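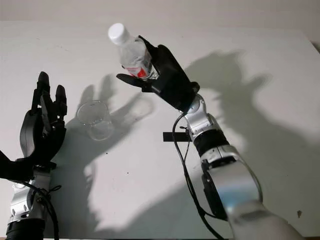

STUDENT PROJECTS / ENVIRONMENT AND SOCIETY

Refill or buy? Drinking water habits of students in Stestcombe

Report by Jintana Jaidee
Project supervisor: Glenys Bickerstaff

1. Background

When I came to Stestcombe to study, I was surprised that people drink water directly from the kitchen tap. In my home town my family buys water in large containers, and my mother still asks me on the phone if I boil the water here. Many of my classmates from other countries told me the same. We know that the tap water is safe, but we continue to buy plastic bottles. I wanted to understand why, and this became the topic of my project.

2. Questions

The project has two main questions. Why do students buy bottled water when tap water is free? And what would help them to change this habit?

3. Method

I prepared a short questionnaire and sent it to the 700 students who live in the halls. By the end of May I had received 200 complete answers. After this I made interviews with 12 students, each in a quiet corner of the library café. I wrote notes by hand and typed them the same evening. One interview was partly in Thai and I translated it myself.

The questionnaire asked where students fill or buy their water, how much they pay in a week, and what they think about the taste. My supervisor advised me to remove one question about health, as it was pushing people to a certain answer. I agree with her now, but at that time I was a little sad to lose it.

4. What I found

Taste was mentioned most often. Students described the tap water as "hard" or "like a swimming pool", and several said that it leaves white marks in the kettle. Only a few were truly afraid of the water.

The second reason was the place of the refill points. In the Noten building there is one tap for bottles, and it is behind the stairs – many first-year students did not know it exists. The vending machine, on the other hand, stands next to the main door.

Some students buy one bottle and use it again for many days. I did not expect this group, and my questionnaire had no good box for them. They ticked "bottled" or "tap" as they liked, so these two answers are not completely clean.

5. Weak points

The answers came only from students in halls. Those who live with family or in private rooms may have other habits. Also, I asked in spring, and in warm weather the results could be different.

6. Suggestions

A sign near the main door of Noten, with an arrow to the tap, would cost very little. I also suggest a jug with a filter in each shared kitchen, and a short line about the local water in the welcome letter for new students – if possible in more than one language.

The questionnaire and the interview notes (without names) are kept with my supervisor.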